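Falier compare deux pinces à main, et c'est une boîte qui arbitre

Communiqué de presse – décembre

Falier publie les résultats de son banc d'essai consacré aux pinces portatives servant à enregistrer des gestes de manipulation. Deux modèles étaient en lice : la Donati, réputée docile, et la Drodari, réputée chère. Chaque opérateur disposait de 60 secondes par essai pour ouvrir, incliner ou refermer des objets que le commerce n'a pas conçus pour cet usage.

« Tout le monde sait saisir un cube en mousse. Nous avons préféré une boîte à charnière, qui a davantage de caractère », explique Sihan Tang, responsable des essais.
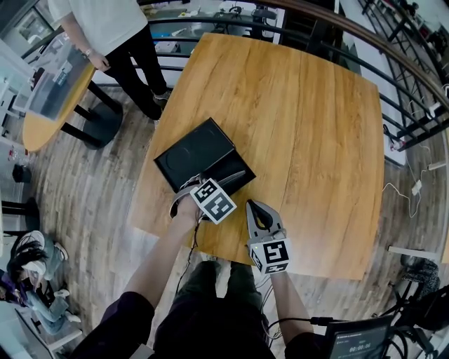
Une boîte noire à couvercle rabattable, une pince grise dans chaque main, un cube de marqueurs par pince.

Ce que disent les essais

Sur 400 prises, la Donati l'emporte pour les bords minces. La Drodari se rattrape sur les couvercles, à condition de ne pas la brusquer. Le suivi des marqueurs a tenu jusqu'à 100 minutes sans recalibrage, performance que les poignets des opérateurs n'ont pas souhaité égaler.

« Le câble reste le troisième participant de chaque essai, et le moins discipliné », note Filippos Katsaros, chargé de l'intégration.

Et ensuite

Falier ouvrira le protocole complet aux laboratoires qui en feront la demande. Une deuxième campagne portera sur les bocaux à vis – les opérateurs ont été prévenus.

Contact presse : Annunziata Grasso, Falier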